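第十四行

一、第77页

我在Halness学院教《世界诗歌入门》，教了九年，其中有八年半靠一首诗活着。

这首诗叫《渡口》，作者Swai，Flondura岛人，生卒年各家说法不一，照片只有一张，脸还背着光。诗收在我们系指定选本的第77页，右边一页是思考题。全诗13行。前十二行押韵工整，讲一个人在码头等船，等得很有教养；第十三行忽然不押了，只说水“往那边去”，然后就没有了。照格律推算，后面应当还有一行。

没有那一行，就有了我。

我的博士论文叫《缺席的靠岸：论Swai的第十四行》。论文的中心意思是，这一行是诗人故意不写的。既然船没有来，韵脚也就不该来；读者站在第十三行的末尾，等于站在码头的末尾，脚尖前面是一片白纸，白纸就是海。答辩那天，有位老先生听到“白纸就是海”，摘下眼镜擦了很久。我当时认为他动了感情，后来和他共用过一间办公室，才知道他每隔二十分钟就要擦一次。

论文后来拆成三篇文章发表，又合起来变成一本书，书再拆成讲座。我这个人一辈子没写出过什么东西，倒是靠着别人没写的东西评上了讲师。同行们提起我，也都说“就是那个做第十四行的”，口气和说“就是那个修电梯的”差不多，都带着一点尊重，都不想多聊。

每年十月，我讲到第77页，会做同一套动作。先请一位学生把诗念完，念到第十三行，我举起一只手，全班安静。我就这么举着，按照教案是举四十秒。头十秒有人咳嗽，再过十秒有人看表，到三十秒，总会有一个坐在窗边的姑娘露出恍然的神色。我放下手，轻声说：“这就是第十四行。”

写在教学评估里的话，年年都很好。有人写“震撼”，有人写“他的胳膊很稳”。

二、901教室

那一年排课的人把我放进了901。901在九楼尽头，暖气管从讲台后面穿过，管子里像住着一个脾气不好的打字员。我对排课的人说，我这门课需要安静，尤其需要四十秒的绝对安静。她说别的教室也有，只是没有投影，而系里刚买了Clikedeck，要求人人都用。

Clikedeck是一种做课件的软件，好处是会自动替你配动画。我把《渡口》一行一行敲进去，敲完第十三行，它弹出一个提示，说我的内容看起来不完整，问要不要帮我补一行。我点了“否”。它又问，是否确定。我点了“是”。它说好的，然后在第十三行底下放了一只会转圈的小船，表示仍在加载。

我花了一个下午也没能把小船删掉。打电话去问，技术支持的小伙子听完说：“您把最后那行写上，它就停了。”

我说这首诗没有最后那行。

他沉默了一会儿，说：“那您得升级到专业版。”

开学第二周，班上多了一位旁听生，交来的条子上写着Nassoro Mohamedi，年龄一栏空着，职业一栏填的是“已退”。他头发全白，穿一件熨过的蓝衬衫，坐第一排正中，那是平时没有学生肯坐的位置。他带一支铅笔和一个小卷笔刀，每节课开始前削一次，下课前再削一次，碎屑用手帕包走。别的学生拿我的课当背景音乐，他听我讲课像听车站广播，唯恐漏掉自己那一班。

旁听生通常有两种，一种来纠正你，一种来睡觉。我观察了三个星期，断定他两种都不是，心里就放松了。这是我在整件事里犯的第一个错误。

十月里，终于讲到第77页。

我请一个男生念诗。他念得像在读药品说明，但Swai经得起这样念。投影上，一行行字依着Clikedeck的意思从左边飞进来，末尾那只小船开始转圈。念到“往那边去”，我举起了手。

暖气管响了两声，停了。真正的安静，比我预计的还要好。五秒，十秒。窗边的姑娘已经把下巴托在手上，眼看就要恍然。

到第十五秒，第一排正中，Nassoro Mohamedi清了清嗓子，很有礼貌地把下一行念了出来。

他先用Flondura话念，我听得出来，那是押韵的。接着他考虑到大家，用我们的话又念了一遍：

“此票限当日，过时请另买。”

我的手还举着。

三、检票的人

他后来对全班解释，态度像是在替我打圆场。Flondura的渡轮公司从前把诗印在船票背面，一来好看，二来乘客在船上有东西读，就不会老去问船长什么时候到。《渡口》就是给船票写的。船票背面印得下十四行，所以诗是十四行。他在码头检了三十一年票，早班晚班都上过，这首诗每天要从他手底下过好几百遍。

“剪子就剪在最后一行上，”他用两根手指比画，“咔。剪过了，就是上过船了。”

有个学生举手问，那选本里为什么只有十三行。

他想了想，说编书的先生们大概是拿着用过的票抄的。

全班笑了。笑得很友好，这一点我必须承认。投影上的小船还在转。窗边的姑娘终于恍然了，只是方向完全不对，她是看着我恍然的。

我把手放下来，用它翻了翻书。我说，这是一个很有意思的材料。在我们这一行，“很有意思的材料”是指希望你现在就坐下。他果然坐下了，削了削铅笔。

剩下的半节课，我讲了口传文本的不稳定性。这个题目我没有备过课，可是人一旦走投无路，总能讲一讲不稳定性。

那天晚上我没怎么睡。我躺着，逐章回想自己那本书。第一章，沉默作为抵抗。第二章，沉默作为等待。第三章，沉默作为海。第四章叫《剪断的韵脚》，我从床上坐了起来。“剪断”两个字是我七年前随手写的，图它漂亮，谁料到它居然是全书唯一一处事实。 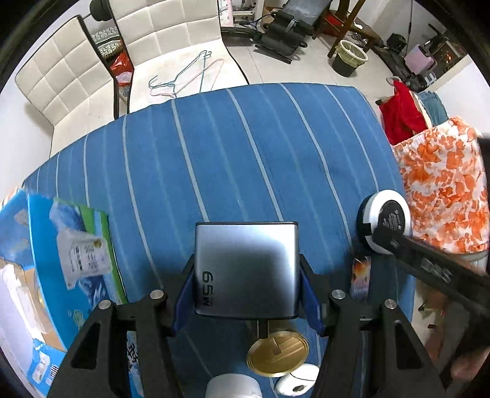
四、系主任的意见

第二天我去找系主任。系主任研究史诗，习惯把所有的事情都看作插曲。她听完，问我：“那一行写得好吗？”

我说，内容是请旅客当日使用，逾期作废。

“我问写得好不好。”

我只好说，从格律上看，无可挑剔。原文里“另买”和第十二行的“归来”同韵，中间隔着第十三行那个不押韵的“那边”，像人上船时先空踩了一脚，再踩到甲板。说完我自己也愣了一下。这个比喻比我书里任何一个都好，而且用不着白纸。

她说，那不就行了，你写一篇新的，就叫《论Swai第十四行的重新发现》，比原来那个还容易申请经费。

我说可是我九年来都在讲它不存在。

“你再讲九年它存在，”她说，“就扯平了。”

我又说，还有一种可能，那一行根本不是Swai写的，是渡轮公司加的。公司要在票上印条款，看见末尾有空，就请诗人押个韵，或者公司里有哪个办事员自己会押韵。这样一来，诗仍然是十三行，我的书也仍然成立，至少前三章成立。

她看了我一眼，那种眼神我在研究史诗的人脸上见过几回，都是在主人公打算再绕一圈特洛伊的时候。

“你去问问他呀，”她说，“人不就坐在第一排吗。”

五、小卖部

我请Nassoro Mohamedi喝咖啡。一楼小卖部的咖啡是全校最差的，我选在那里，大约是盼着谈话短一些。他要了茶。

我把问题绕得很远，从出版史问起，问到票面的版式，问铅字，问公司有没有文书档案。他耐心听着，把茶包提起来又放下去。最后他说：“您是想知道那一行算不算诗。”

我说可以这么讲。

他说，这个问题码头上也吵过。有一回来了个旅客，拿着昨天的票要上船，他不让上。旅客说，最后一行是诗，诗不能当规定用。他说，那前面十三行也是诗，你怎么照着它在这里等船呢？旅客答不上来，后面排队的人都说检票的有理。可是那人站在那里实在可怜，又下着雨，他还是让他上去了。

“那您剪了他的票吗？”我问。

“剪过了呀，昨天就剪过了。所以我给他剪了第二个洞，剪在第三行上。”他喝了一口茶，“第三行我一直觉得多余。”

我在心里默念第三行。确实多余。我在书里为第三行写了十一页。

我问他见没见过Swai。问的时候我尽量显得随便，像顺口问问洗手间在哪里。我研究这个人用掉了小半辈子，从没碰见过一个可能与他站在同一条街上的人。

他说见过，常见。Swai就住在码头后面那条坡上，坐船从来不买票，说票背面是他写的，凭这个就该让他过去。

“那怎么办？”

“我让他背。”Nassoro Mohamedi说，“他每次背到最后一行就不肯背了，说那行他不记得。”

我握着纸杯，觉得有一阵风从那个小卖部里吹过去。“他说不记得，意思是那行不是他写的？”

“也可能意思是他没有当日的票。”

他说完就低下头去对付茶包了。我又等了四十秒，一点不假，手没举起来，但心里是举着的。他没有再补充什么。他把杯子送回柜台，向卖咖啡的人道了谢，然后问我，期末那篇2000字的文章，旁听生可不可以也交。

六、讲座

年底有一场面向公众的讲座，题目早半年就报了上去，叫《缺席的靠岸》，海报也印好了。海报上写着2019年12月14日，星期六，下午三点，欢迎自带座垫。系里向来觉得诗歌讲座会座无虚席，就像人们向来觉得自己会把那几本大部头读完。

我准备了两份讲稿。左边口袋里是旧的，右边口袋里是新的。旧的那份我能倒着讲。新的那份只写到一半，写着写着就变成了Flondura渡轮票务制度考，而我对票务制度的了解全部来自一杯茶。

到场的有十几个人，一半是本系教师，来确认别人也来了。系主任坐在靠门的地方。窗边那位姑娘居然也在，旁边带了她母亲，看样子是答应过要给母亲看我举手。Nassoro Mohamedi坐第一排正中，蓝衬衫，铅笔已经削好。

我讲了Flondura的地理，讲了码头，讲了那张背光的照片。讲到诗，我照例请人来念，点的是那位母亲。她念得很好，慢，在逗号的地方真的停下来。念到第十三行，“水往那边去”，她抬头看着我，因为书上没有了。

我的右手自己往上抬了一点，是多年的习惯。

我看看第一排。Nassoro Mohamedi也看着我，嘴闭得紧紧的。他是打定了主意要给我留面子的，两只手规规矩矩压在本子上，脸上是检票的人放一个没票的熟人过去时那种神气，眼睛望着别处，望着我背后的墙。

墙上的小船在转。

我说：“此票限当日，过时请另买。”

声音有点哑，韵倒是押上了。后排有人笑了一声，又收住，吃不准该不该笑。窗边姑娘的母亲低头在书页底下找，找了一会儿，从手提包里掏出笔，把这一行工工整整地添在第77页的空白处。添完她问我，“另买”的“另”，是另外的另吗？

我说是。

提问环节，一位同事站起来，说他有一个评论，不是问题。他评论了六分钟，认为我今天的讲法与我书里的立场似有出入，想听听我如何处理这种张力。我说我还没有处理。他等着我往下说，我就坐下了。

七、作业

期末作业收上来，我把Nassoro Mohamedi的那份放在最底下，别的都批完了才看。用铅笔写的，字小而直，题目叫《论第三行》。

他用2000字，一个字不多，论证《渡口》的第三行应当删去。删去以后，全诗连最后那句一共还是13行，与选本的数目相合，编书的先生们也不必重排。他没有引用任何人，只在末尾加了一条注，说关于第三行的不同意见，可参看本课教师的著作，从第四十页看到第五十页，“写得很长”。

我给了他优。旁听生的成绩按规定不能录入，我照样写在了封面上，又拿着去办公室盖章。管章的人问这个章盖了有什么用，我说没有用。她就盖了。

一月初我回901拿落下的围巾，顺手打开讲台上的机器，把那一行敲进了Clikedeck。小船停住了，横在屏幕中间。底下弹出一行小字，说我的试用期已经结束，要继续使用，请另行购买。

我围上围巾，在第一排正中坐了一会儿。暖气管又开始打字。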